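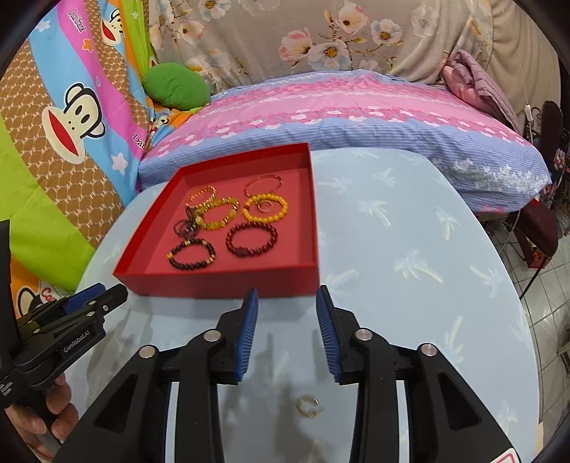 By Hülya Uysal
Last updated in May

I own too much jewelry. There, I said it. And I don't mean the good kind that lives in a velvet box and comes out for weddings. I mean beads. Beads on elastic, beads on wire, the occasional ring I bought on vacation and then wore until my finger went green.

For years it all lived in a soup bowl on my dresser in Ludville, and every morning went the same way: grab one bracelet, pull up four, spend five minutes picking a thin bangle out of a tangle of tiny beads, miss the bus. My sister (who wears one watch and no rings, ever) told me to give it all away. I got a tray instead.

It's red, shallow and square with glossy sides, and I love it more than a grown woman should love a tray! The sides are low, so things lie flat and I can see every piece at once. I tried one of those tall stacking organizers from Skudness before this, with the little drawers, and I forgot what was in drawer three for an entire winter.

The way I sort is pretty loose. The warm colors go together, the golden-orange beads and the yellow crystal one and the orangey-yellow round ones, which look like a bag of candy when they're side by side. The rose-gold bangle gets a corner if I'm feeling organized. Then there's the dark one with all the strands and the gold charm, and that one goes wherever it wants. It drapes. I've stopped fighting it.

Rings are harder. A small ring will slide under anything, and my best trick so far is to drop it inside the loop of a bracelet, like a little fence. It works for the rose-gold one. The silver one ends up out on the table half the time, and my table is pale blue with faint white palm trees all over it, so a silver ring can hide there pretty well if the light's wrong. I check the palms before I vacuum now.

If you want to try this at home, tip everything out first. All of it, the bowl, the coat pockets, the dish by the sink. I found 2 earrings from different pairs and a clasp from a necklace I don't remember owning. Wipe the elastic ones with a barely damp cloth and let them dry before they go in. Anything that pinches or sheds beads goes in an envelope for restringing (mine go to Baysal, the bead shop by the post office, where they're very patient with me).

And leave some floor showing in the tray. I overfilled mine the first week and it was the soup bowl all over again, only square. Whatever doesn't fit goes in a shoebox under the bed, and I swap things over when the weather changes or when I get bored, usually the second one.

We use cookies to remember your preferences. By continuing to read Stitudico you agree to our cookie policy.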